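Leltier Grip Guard 
Stall protection for two-arm robots, in simulation and on the floor

Grip Guard is a small software add-on that watches both grippers and stops the arms when something doesn't add up. We're really pleased with it, and it exists thanks to a fault that drove us up the wall last March.

What went wrong
Our Messina test room has a two-arm robot doing household pick-ups in simulation. On 23 runs the controller reported "object held" while the fingers were wide open, then carried on with the lift as if all was well. Agnes Innes found the culprit in the logs: an old force reading was never cleared between tries (one line of code, and it took us days!). On a real robot that could mean a swinging arm and a dropped load, so we stopped all hardware work until it was fixed.

What Grip Guard does
It compares finger position with reported force 80 times a second. If the two disagree, both arms freeze and the log tells you which side tripped. You can set the limits for each gripper, and clearing a stop always takes a person.

The test room
Fingers open on both arms, and an accordion at the dresser:
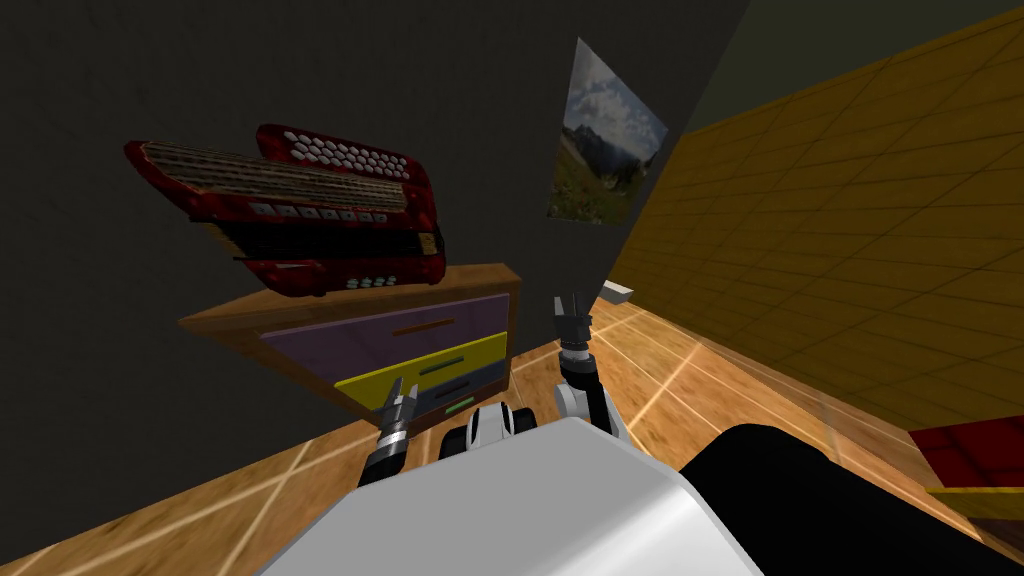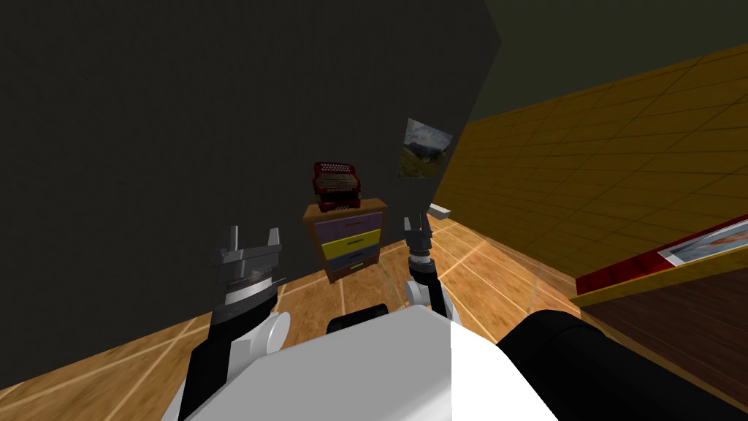 What you need
Urnia controller, version 714 or later
Pivutach log viewer (free, and lovely for replaying a stop)
Space for 2,000 saved events

Known issue
After a freeze, the left arm sometimes shows "ready" before the stop is cleared. It won't move, but the label is wrong and we're working on it.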